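Notes for the talk: Tracking loss on plain surfaces
Pallavi Sengar, with thanks to Bello Anozie for the replay tool

Slide 1. Title. Skip the bio. Say that the slides cover the pose pipeline only. Gripper width estimation is in the Tovar write-up.

Slide 2. Where it breaks. The pose estimate comes from visual-inertial odometry run offline over each recording. We went through 1163 recordings in August and sorted the failures by what the wrist view contained when the residual first climbed. The largest group was close approaches to a table. Near the surface, the corner detector has little to hold on to, and a good share of what it does find belongs to the tool.

Slide 3. The close-up. Leave this up while talking. Point out the low contrast of the wood grain and the soft shadow band between the fingers. Mention that grain lines running one way constrain motion across them and say very little about motion along them.

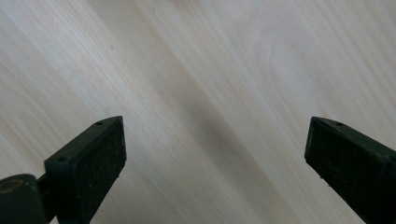 The fingers are the second problem. Features on them do not move relative to the camera except when the grip opens or closes, so the filter reads them as evidence that the whole rig is standing still. Dust specks are good corners, unfortunately. So are screw-sized holes. The old static mask was drawn for one opening width and leaked at the others.

Slide 4. The fix in Puvholm. Three changes:
Mask is now a function of gripper width, interpolated from 5 calibrated openings.
Features with near-zero image motion are dropped when the gyro says we are rotating.
If fewer than 20 map points survive, the visual update is skipped and covariance is allowed to grow.
Stress the last one. Before this, the filter stayed confident and wrong.

Slide 5. Shadows. A shadow from the tool moves with the tool, but not rigidly. We tried a gradient threshold to reject soft edges. It also rejected most of the wood. It is off by default. If asked, Bello has the replay logs.

Slide 6. Open items. Relocalization after a skipped stretch still jumps. Tistinus smooths over the jump in postprocessing, and the training side should know which segments were smoothed. Flag is in the metadata as of the current branch.

Questions. Expect one on adding markers to the table. Answer: it works, we have done it, and it ties the recordings to prepared tables.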